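Craft fair booth backdrop: fabric or foam board?

wilf_mangubat
Doing my first indoor fair in April, selling soap and candles. The booth is 10 by 10 with pipe on three sides. I need something behind the table. Foam board is cheap but I don't know how it holds up in a car. What are people using?

sole_e
Fabric. Foam board dents at the corners after two trips and you can't fix it. I bought black panels from Zallby three years ago and they still look fine. Steam them the night before.

gkozan
Disagree on black. My sales went up when I changed to a tan cloth. Black makes a small booth feel like a closet, and candles in dark jars vanish against it.
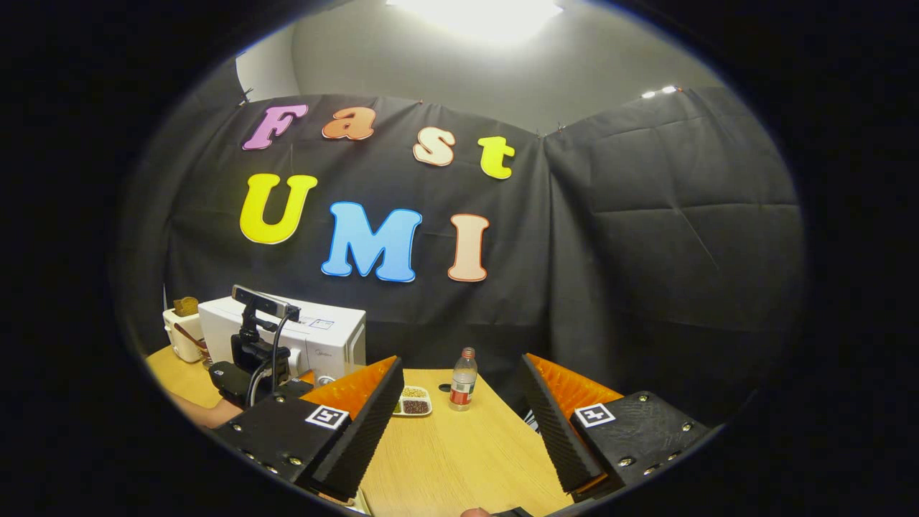

bernadetter
Soap is a hard sell from across the aisle, so put your money into the sign first and the cloth second. I paid 45 dollars for a vinyl banner and people walked right by it. Big foam letters on black cloth read much better, like the pink, orange, yellow and blue ones pictured. Two small clips along the top edge of the cloth are plenty for a light panel. Do get the creases out, though. The panel on the right still has its fold lines and they show under a bright overhead light.

gkozan
Colored letters would show up on tan too if you pick dark ones. I still say try it before you buy black.

sole_e
Tan shows every coffee stain. Ask me how I know.

wilf_mangubat
Thanks. How are you all attaching letters? Pins or tape?

bernadetter
Depends on the cloth. Tape lets go of anything fuzzy. Hook dots from Mudura work for me on felt. Test one letter overnight at home.

sole_e
Also check the fire rules. Our hall wants a tag on any cloth over the table. They sent a guy home last year.

wilf_mangubat
Didn't know that. Emailing the organizer now.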